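4.2 Teaching a task by remote control (Lui hands, Billance base)

Read 4.1 first. Gloves paired, both hands homed, stop button within reach of the second person. Don't skip homing, even if you did it this morning.

Two people needed. One wears the gloves (the operator), one sits at the laptop (the recorder) and starts and stops the takes.

1. Clear what you can off the desk. Leave what the task needs.
2. Recorder opens Clollby, picks New Task, types a name. No spaces, it'll refuse them.
3. Operator holds both hands out flat, palms down, until the status bar goes green. Usually 3 seconds. If it stays amber, re-home.
4. Bring the hands up over the desk slowly. Fingers open. Stop short of the object.
5. Recorder presses Start and says so out loud.
6. Do the task once, at half the speed you'd do it yourself. No pausing to think — a pause gets learnt as well.
7. Hands back to the start position. Recorder presses Stop.
8. Keep or bin the take straight away. If in doubt bin it.
9. Repeat until you have 5 good ones. Move the object a bit between takes.

CAUTION: keep your own hands out of reach while the gloves are live. The recorder too, typing only. If you need to move somthing on the desk, press Hold first.

CAUTION: check cables before every session. A finger can hook a loop of cable and pull the laptop with it.

Note: grip limit is set to 170 on new units. Fine for card and paper. Don't raise it without asking Songül Tekin.

Typical set-up, recorder seated, one hand over the tray:

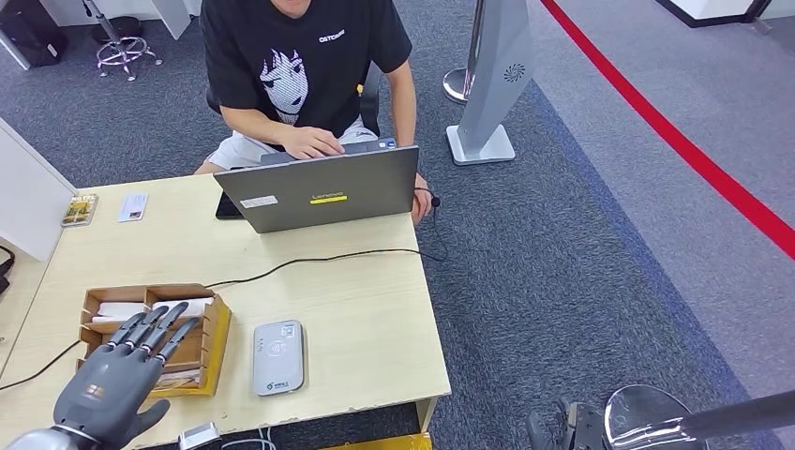

Fig. 6. Hand open over the compartment tray, recorder at the laptop.

If the hand drifts while you hold still, press Hold, take the gloves off, put them back on tighter. Still drifting, see 7.1.

Error 684 = glove lost signal. The hand freezes where it is and does not let go. Support the object, then release from the laptop.

Takes save to the Brernisow folder at the end of the session, not before, so dont close the lid early. Problems with saving go to Tzu-hsuan Tsang.

Section last changed 2018-01-02.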